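May 2021 - dye bench, Stinholm

Third go at the walnut hull bath. Used the Burkberg wool this time, the undyed singles, skeined and tied loose in figure eights. Last batch was tied too tight and came out with pale bands at every tie, Sille still has one pinned up over the sink as a warning.

Hulls soaked overnight, strained twice through the old curtain. Liquor nearly black. Wool weighed 748 g before scouring, forgot to weigh it after. Do that next time!!

Scour: hot water, plain soap, no stirring, just pressed it under. Rinse water still a bit cloudy after 3 changes but went ahead anyway. Kenna thinks the leftover grease is why the Kjærgaard skeins went patchy. Could be. I think it was the pot being too small.

Bath brought up slow, held under a simmer for an hour, heat off, left to cool in the pot. Color at the end a middle brown, warmer than I wanted. Half the skeins then into the iron dip, very weak. Those went grayer within a couple of minutes. Pulled them out quick, iron makes the wool harsh if you leave it.

Brown I'm after is closer to a tabletop than to coffee. Chae-won says stop chasing it and write down what we got.
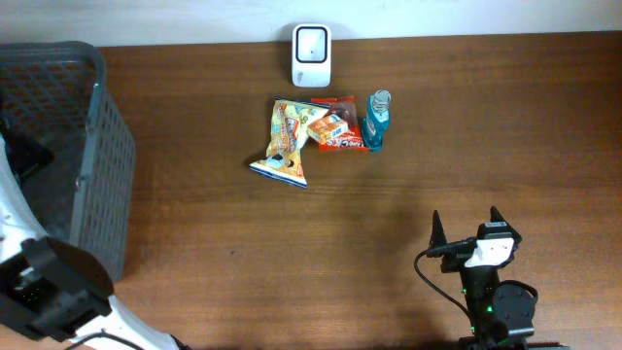

Tabletop, reddish orange side of brown. Snacks in the middle of it.

No iron on anything meant to match that. The gray skeins can go to Malou for the border, she wanted something dull next to the madder.

Light test - wound samples on card, half covered in foil, taped in the south window. Leave until June. DO NOT move them, Mogens, the blinds work fine without it.

To do
- weigh wool after scour
- bigger pot, ask Trorkomer if theirs is still sitting in the shed
- strain the rest of the liqour and keep it in the lidded bucket, should have one more bath in it
- relabel the iron jar, the writing has washed off
- try one skein with no heat, just left in the bucket for a week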